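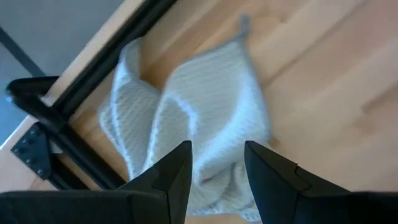 Pale blue-white knit on the blond wood tabletop.

You are here: Home / Basketball / Road Trips / Open Day at the Huveo Practice Center

Jun 19, 2020

I have been to a lot of basketball games and a lot of gyms, but until this trip I had never walked through a pro team's practice building with the doors open and the staff happy to talk. The Vieira club held its open day at the Huveo Practice Center, and I drove 168 miles to be there. I would do it again tomorrow!

You come in through the side entrance, past the bike racks, and the first thing you notice is the sound. There are two full courts next to each other with only a curtain between them, and when both are going the bounce of the balls comes at you from everywhere. Court A has the game floor markings. Court B has extra lines taped down for spacing drills, and one of the assistants spent a good long while showing a group of us how the corner spots work. She had us stand on them. I am five foot nothing and have never felt so far from a rim in my life.

After that came the film room, my favorite stop of the day. It has 26 seats, all wide enough for a center, and they ran a stretch from a March game with the sound off. The coach at the front stopped the clip on a simple high screen and asked what the weak side defender should do. Hands went up everywhere (mine too, and I was wrong). I said stay home on the shooter. The answer was to tag the roller first and then get back out, and once he ran it forward you could see how much ground that kid had to cover. I've watched that play a thousand times on TV and never once looked at him.

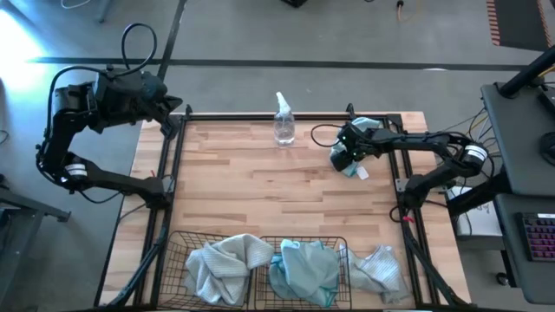
Shooting form got a whole hour on Court A, and I could have watched two. The coach running it is big on the elbow -- where it sits, how early it gets under the ball, whether it drifts out when a player is tired. She had three high school players take free throws while the rest of us lined the baseline. One of the three had a hitch right at the top, and she fixed his feet and left the hitch alone. Her view is that a lot of arm trouble starts at the floor.

The weight room was open but roped off, so we looked from the doorway. Same with the locker room, though we did get to see the boot and shoe closet, stacked by size up to numbers I didn't know they made.

Lunch was in the lobby, where Posivar had the drinks stand, and the fan band Dretadness played on the steps outside. They are loud and a little ragged and I loved them. They know every player's song, including the ones for guys who left years ago.

The day closed with an open scrimmage, second unit against the young players. The young side ran on every miss and the older group kept slowing it down, posting up, making them guard for the full clock. It was tied late and the young side won it by 3 on a corner shot, from the same taped spot I had been standing on that morning -- I yelled like it was a playoff game.

If you go next time, get there early for a place on the baseline and bring a seat cushion. Parking is free behind the building, but the lot fills up before the doors open, and the street on the north side is permit only.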